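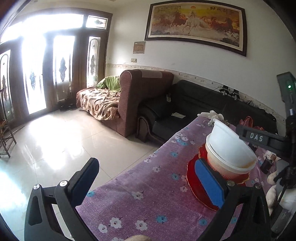

*The living room doors, with the daylight coming through the glass.*

I have been logging temperature and humidity at home since June, and the first set of numbers is now long enough to be worth writing up. The question was narrow: how much does the living room gain from daylight through the glazing, and does closing the curtains at midday change it?

The loggers are two Stadine units, one on a shelf at chest height and one in the hall as a control. Each takes a reading every 60 minutes and stores it locally. After removing the gaps I have 1,911 usable readings across both units. Most of the gaps came from the hall unit, which drops its clock when the battery sags. I have since changed the cell and written the start time on a bit of tape.

Placement matters more than the choice of logger. My first spot for the living room unit was in direct sun by mid-morning, so it was measuring its own case. Moving it to the inner wall brought the peaks down and made the curve smoother. I threw out everything before the move.

Export is the weak point. The Stadine software writes commas inside the date field, so I run each file through a short Floseck script first - it strips the field, pads the hours and sorts the rows. The plots are done in Unomano. I tried Fahmy as well, but it resamples without asking and hid two short spikes I wanted to keep.

Humidity stayed between 41 and 50 per cent in the living room on every day with the curtains open. With them closed the range was narrower, but I have far fewer closed days, and most were overcast. I would not lean on that result yet.

Next job is to alternate open and closed days on a fixed rota and leave the loggers where they are. The script needs a fix for the clock change too, as it currently writes the repeated hour twice.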